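I finally made the cold beet soup, and I have eaten it for lunch three days running, so I suppose that counts as a recommendation!

Some background. My friend Agnese Vanags grew up eating this every summer (she calls it pink soup, and so does her whole family), and she has been telling me to try it for as long as I've known her. I kept putting it off. I'm a hot soup person. Cold soup always sounded to me like something you eat when the stove is broken. Then we had that sticky week in June, when my kitchen was too warm to stand in by noon, and I gave in and texted her for the recipe.

What she sent back was barely a recipe. "Beets, kefir, cucumber, lots of dill, eggs, you'll know." I did not know. So I made it twice, and the second one is the one I'm telling you about.

You want cooked beets, grated on the big holes of the grater. I boiled mine the night before and left them in the fridge — two large ones, or three if they're on the small side. The first time I used beets that were still warm and the whole pot went kind of thick and sad.
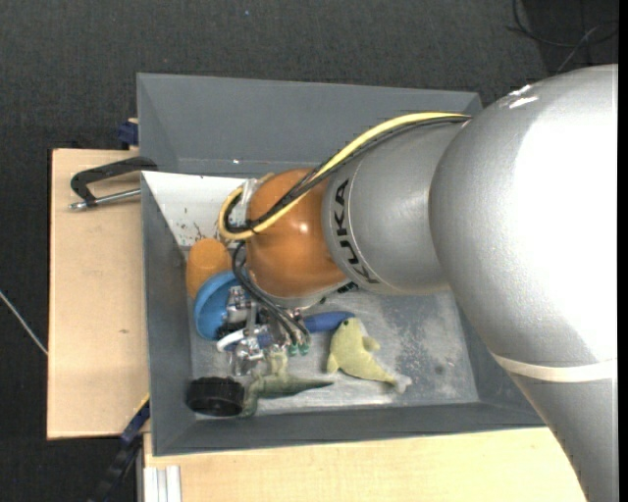
Then the cucumber, diced small, and a good handful of radishes if you have them. Pour in the kefir and thin it with cold water until it moves like soup instead of yogurt. Salt it more than you think. I also add a spoonful of the brine from a pickle jar, which Agnese says is allowed, and a little mustard, which she says is not.

Dill goes in last, and scallions too. Put the pot back in the fridge for a couple of hours at least. Mine was even better the next day, when the color had gone from pale pink to something close to a highlighter pen.

Serve it with halved boiled eggs on top and hot potatoes on the side. Please don't skip the potatoes! I roasted mine at first, but plain boiled ones with butter are much better here, and you can dunk them.

My neighbor Kwesi Alhassan had a bowl on Monday and asked for chili flakes, and I was ready to be annoyed, but it was really good that way. My daughter Ella ate the eggs and the potatoes and wouldn't go near the rest.

Next I want to try it with buttermilk, as the store on Figueroa was out of kefir again when I stopped in this morning. If you've made it that way, tell me how much water you added.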